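**Unit 2: Handheld gripper kits, reading the product sheet against the task**

The kit reviewed this week is the Besus hand unit, supplied by Stiltomov with a wide-angle camera, one pair of padded jaws and a spare pad set. It is sold for recording manipulation tasks in homes. Bring the product sheet to the session.

### 2.1 Linkage

Each jaw is carried by a pair of links, an inner and an outer, on separate pivots. Treat each side as a four-bar mechanism. If the links are of equal length and the pivots are equally spaced, the jaw keeps its angle through the stroke. Check this on the bench before assuming it. Play at any one pin shows up as tilt at the pad tip.

### 2.2 Soft goods

The sheet quotes a grip force of 40 N, measured on a rigid block. That figure says little about cloth. A padded garment compresses, and the outer layer can slide over the filling while the pads stay closed. Edges and stitched seams are better grasp sites than the middle of a panel.

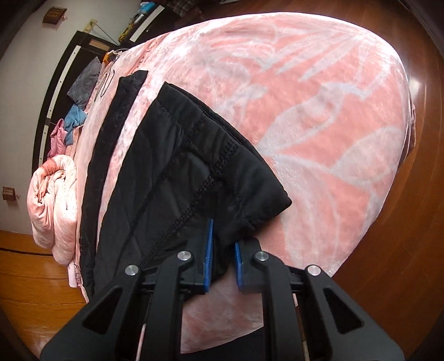 *Fig. 2.1. Open jaws at the lower edge of a black padded garment, on a pink plush blanket.*

Two points to note for the exercise. The blanket lies directly under the target, so a grasp taken too deep will collect pile along with the garment. The lens bends straight edges strongly, and distances must not be read from raw images. Apply the calibration file first.

### 2.3 Service terms

- Pads: replace after 200 hours of use, both sides together.
- Calibration: repeat after any lens removal.
- Pivot pins: not user-serviceable under the Graltadham support plan.
- Jaw opening: 67 mm maximum, measured pad to pad.

### Exercise

Estimate the loss of pad contact when one outer pivot has 2 mm of play. State your link lengths. Then say whether the quoted force is still a useful figure for quilted fabric, and propose a test that would replace it. Reports are due in September.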